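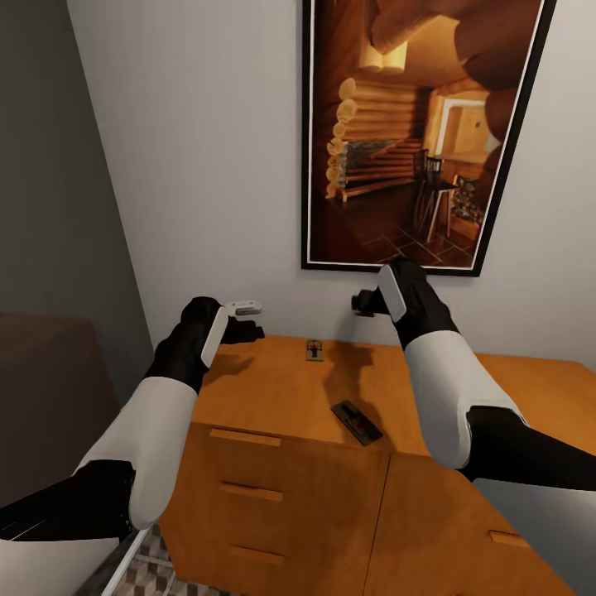 Pludero Two-Door Sideboard: Review After Four Months

Reviewed by Nesma Hegazy
Jun 14, 2023

The Pludero is a low sideboard sold flat in two cartons. I bought one at full price in February for a dining room and have used it since then for plates, table linens and a printer. This review covers assembly, fit, finish and load behavior.

Assembly

The heavier carton holds the top, the base and the two sides. The other holds the doors, shelves, back panel and hardware. All panels were numbered with stickers on the inside faces. The stickers came off without residue except on one shelf, where I had to use mineral spirits.

Joinery is cam lock and dowel, with four longer bolts tying the base to the sides. The dowel holes on the left side were slightly tight. I sanded those dowels lightly instead of forcing them, and the joint closed flush. Assembly took 74 minutes working alone, not counting door adjustment. The instructions are drawings only. Step 11 shows the back panel going in from the rear, but the groove is closed at the bottom, so the panel has to slide down from the top before the top goes on. I had to undo two cams to correct this.

The doors hang on standard concealed hinges with three-way adjustment. Out of the box, the gap between the doors was wider at the top than at the bottom. A half turn on the lower side screw of the right door fixed it. The hinges have held that setting.

Fit and level

The feet are threaded and can be reached from the front with the doors open. My floor drops toward the outside wall, and there was enough thread to bring the top level with some to spare. The rear feet are awkward. Set them before loading anything.

There is a notch at the back for baseboard. It cleared mine, but a taller profile would hold the cabinet off the wall. Measure first.

Finish

The finish is a clear matte lacquer. Water left overnight under a glass made no ring. Hot tea in a bare mug left a faint cloudy mark that faded over two days. A ballpoint pen pressed hard through a single sheet of paper leaves a line that can be felt with a fingernail, so use a pad if you write on it.

Color match between the doors and the sides is good. The shelves are a shade paler.

Load

The interior is 71 cm wide on each side of the center divider. I loaded one shelf with stacked dinner plates and left it for three weeks. There was a small bow in the middle, visible against a steel rule but not by eye. It recovered most of the way when unloaded. I would keep the heaviest items on the base.

The top carries the printer with no sag that I can measure. When the printer is running, the right door rattles unless it is fully latched. A felt dot on the catch stopped it.

Compared with the Hamdale

I used a Hamdale sideboard of similar size for several years before this one. The Hamdale has thicker shelves and better drawer runners, but its back panel is stapled and mine worked loose after a move. The Pludero's drawers are more basic. Its grooved back makes the carcass noticeably stiffer, and it does not rack when pushed from one end.

Service

One shelf pin was missing. I wrote to the seller, Postovden, and a bag of four arrived in nine days. No proof of purchase was asked for beyond the order number.

Rating: 4 out of 5. One point off for the back panel drawing and the shelf thickness. The optional cable grommet costs extra and I did not fit it.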